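Setting Up Your Pirnis Water Softener
Part 2: Salt, hardness setting and the first regeneration

Print this page | E-mail this page

If you've come from Part 1, your softener is plumbed in, the bypass valve is still set to BYPASS and you've mopped up whatever dripped on the floor. Good. The hard part is over, and what's left is mostly pouring salt and pushing buttons. I've set up a lot of these in and near Ostport, where the water leaves a crust on everything, and I still do the steps in this order every time.

You'll need: one or two bags of salt pellets, a bucket, a test strip from the parts bag and a small flashlight.

Filling the brine tank

1. Lift the lid off the brine tank (the big square one) and look down inside with your flashlight. You should see the white tube standing in one corner with its cap on. If any packing foam is still in there, fish it out now – I once left a piece in and spent an evening chasing it with barbecue tongs.

2. Pour in two buckets of plain tap water. You only do this once. After the first regeneration the unit adds its own water.

3. Add salt pellets until the tank is half full. Keep the cap on the white tube while you pour.

CAUTION: Don't use rock salt or table salt. Rock salt leaves grit in the bottom and table salt packs down into a lump. And lift the bags with your legs, please. They're heavier than they look.

Setting the hardness

4. Dip the test strip in cold water from a tap on the bypassed line, shake it once and match the color against the card. Write the number inside the lid. You'll want it again.

5. Plug in the control head. The display blinks 2:00 and then asks for the time of day. Set it with the arrows and press OK.

6. Enter your hardness number and press OK again. If you have well water with iron in it, use the higher figure from the iron table on the back of the card.

7. Choose a regeneration time. Mine runs at 2 in the morning, when the whole house is asleep and the taps are off.

NOTE: The Dukley head and the older Merrick head have the same menus, but on the Merrick you hold OK down until it beeps. It takes longer than you'd think, so keep holding.

Opening the valve

8. Turn the bypass valve slowly toward SERVICE and stop a quarter of the way. You'll hear water and air going through. Wait until it goes quiet, then open it all the way.

9. Run a cold tap near the softener until it stops spitting. A bit of cloudy or yellowish water is normal at this point.

10. Press and hold REGEN to start the first cycle by hand. Mine took 39 minutes on the short program. Leave the taps alone until the display goes back to the clock, and check the drain hose for leaks while it's running.

What changes around the house

Soft water makes soap go a lot further, and the laundry is where I noticed it most. Start with half the detergent you used before, for darks and brights alike, and cut it again if you still see suds at the last rinse. Towels may need a couple of washes before the old soap works its way out of them.

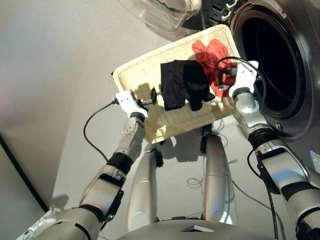

Keeping it going

11. Check the salt once a month. Top it up when you can see water above the pellets, and don't fill past the line near the rim.

12. Poke the salt with a broom handle while you're there. If it feels solid on top and hollow underneath, you have a salt bridge. Break it up gently and stay away from the white tube.

13. When the counter reaches 2,000, the head shows a little wrench. Clean the injector screen (Part 3 has the drawing) and hold OK to clear it.

If the power goes out, the hardness setting stays put but the clock may not. Reset the time, or you'll have it regenerating while somebody's in the shower.

Reader comments

Hongmei Jin: The display asked for the hardness before the time of day on ours. Same thing in the end, but I went back and forth a few times thinking I'd missed a step!

dripline500: Quarter turn on the bypass, yes yes yes. I opened mine all at once and got resin beads in the kitchen faucet. Took the aerator off and rinsed it, fine since.

Marsh Road: Can I mix two brands of pellets? Half a bag of the old kind left over from June.
> Reply from author: Sure, as long as they're both pellets. Use up the old ones first.

Questions? Use the contact form | © Pirnis Owners' Guide | Back to top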